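## 4. Comparing Two Hand-Held Grippers

Run this check before swapping finger sets or changing the controller firmware. Both units must be on the same firmware build.

1. Cover the table with a white sheet and smooth out any folds.
2. Stand the tray rack toward the back of the sheet. Leave the space in front of it open.
3. Place the test jar in front of the rack, label facing the operator.
4. Connect the left gripper to port A of the Fullon controller and the right gripper to port B.
5. Open both grippers fully and zero the encoders. The reading must settle within 25 counts.
6. Close the left gripper on the jar, lift it onto the rack, and return it. Repeat with the right gripper.
7. Log 200 cycles per side, then export the file.

**Note:** Set the sampling interval to 3,000 microseconds on both ports. Mixed intervals make the force curves impossible to compare.

**Caution:** Do not exceed a force setting of 1,061. Higher values can crack thin plastic and will trip the Shimada motor driver.

If the driver trips, open both grippers, cycle the power, and start again from step 5. 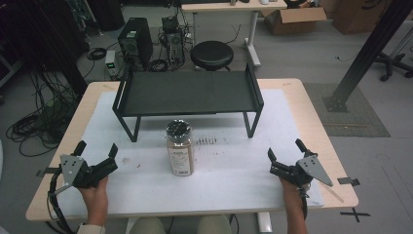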